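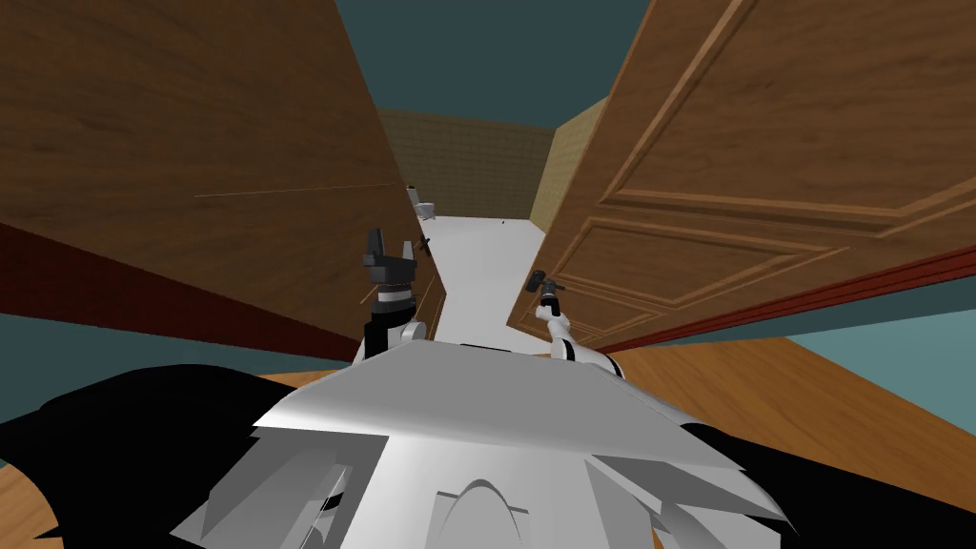 **Teleop demos for a two-door task: how slow is too slow?**

**cirnstead_lab** wrote:

I'm recording demonstrations in simulation for a bathroom doorway task. Two arms, one parallel gripper, one operator. The job is to get both doors open far enough for the base to drive through to the tiled room. I have 530 demos recorded so far through the Trunden leader arms at 45 Hz.

My problem is pace. When I move the way I'd move by hand, the trained policy overshoots the handle. When I move slowly, the policy stalls in front of the door and sits there. Which one do you all pick, and do you trim the pauses afterward?

---

**hingeside** wrote:

Slow, and trim. A stall nearly always comes from the pauses. If you stop to think with the gripper an inch from the handle, you've recorded a lot of frames that say "at this spot, do nothing." Drop every frame where neither arm moves more than a small threshold and retrain before you record anything else.

---

**mk_parallel** wrote:

I don't agree with trimming. You're cutting time out of the data and the arm speeds no longer match the timestamps. Better to practice the task until you don't pause, then record. My first 45 minutes in any new scene get thrown out.

Also, what does your operator look at while driving? If it's a free camera floating behind the robot, you're using information the policy never gets.

---

**cirnstead_lab** wrote:

Head view on the main monitor and the two wrist views on a second one. No free camera. I will admit I mostly watch the head view until the last bit of the reach and then switch over.
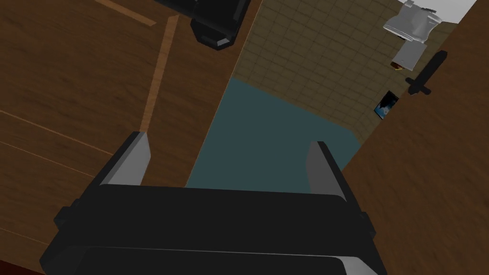
The switch is where I lose time. The wrist view is rotated compared to the head view, so for a second I don't know which way "left" is on the leader arm. I've gotten better at it but I still make a small wrong move first and then correct it. Those wrong moves are in the demos too.

---

**hingeside** wrote:

Small wrong moves are fine. Keep those. The policy needs to see some recovery or it won't know what to do when it's off by a little.

---

**mk_parallel** wrote:

Recovery is fine when it starts from a bad position. A wrong move from a good position teaches the wrong move. Those are two different things and people mix them up all the time.

---

**old_solder** wrote:

mk is right on that one. We had the same trouble on a cabinet task with the Kubíček controllers. What we ended up doing:

1. Start each demo from a slightly different base pose. Don't reset to the same spot every time.
2. Bring one arm in at a time. Park the other one well clear of the door and leave it there until the first handle is done.
3. Open the fingers before the reach starts. If you open them halfway in, the timing comes out different in every demo.

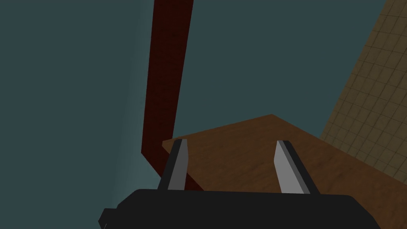 4. Mark the switch between views with the foot pedal so you can find it in the log later.
5. Stop after 6 good ones and take a break. Our seventh was always sloppy.

---

**cirnstead_lab** wrote:

Number 2 is probably my worst habit. I bring both arms up together because it feels quicker, and then I have to hold one still while I work with the other. It drifts.

I hadn't thought about the pedal. I have one sitting under the desk that came with the leader arms.

---

**clumitz_user** wrote:

Has anyone tried scripting the approach and only doing the handle by hand? In Clumitz you can set a waypoint in front of the door and take over from there. Saves a lot of arm fatigue.

---

**mk_parallel** wrote:

Tried it. The policy learned the scripted part perfectly and fell apart at the handover. The motion looks too different on each side of it. I'd only do that if you plan to script the approach at run time too.

---

**clumitz_user** wrote:

We do script it at run time, so maybe that's why it works for us. I still think it's worth it with doors, where the approach is the boring part.

---

**cirnstead_lab** wrote:

I'd like to keep it all one policy for now. Tried a fresh batch this afternoon with the base pose varied and the idle frames left in, plus a copy of the same batch with them trimmed, so I can compare. Head view below.
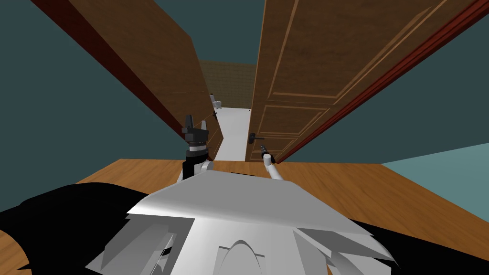
*Head view, both arms forward, doorway ahead.*

Checkpoint 3795 is the old data for reference. I'll post success rates for all three when training finishes.

---

**hingeside** wrote:

Use the same seeds for all three or the comparison won't tell you much. And post the threshold you used for the trim — mine is in joint space and yours may not be.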